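The county's new kinship care rule took effect in November, and I've had enough emails about it that a post seems easier. It covers relatives who take in a child without a court placement. In Alholm that was 886 households last year.

The main change is the stipend. A grandparent or aunt can now apply after two months of care, and the form is 2 pages long. Emilian Ghiță at the Lotel office told me they process them in the order they arrive.

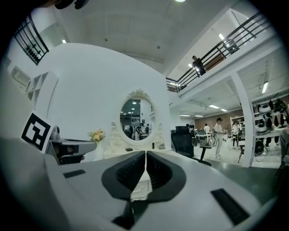

Do you need a lawyer to apply? Most families won't. You need proof of address and a signed statement from the school or doctor.

The stipend is $200 a month per child. I'll post the hearing notes next, once I've typed them up.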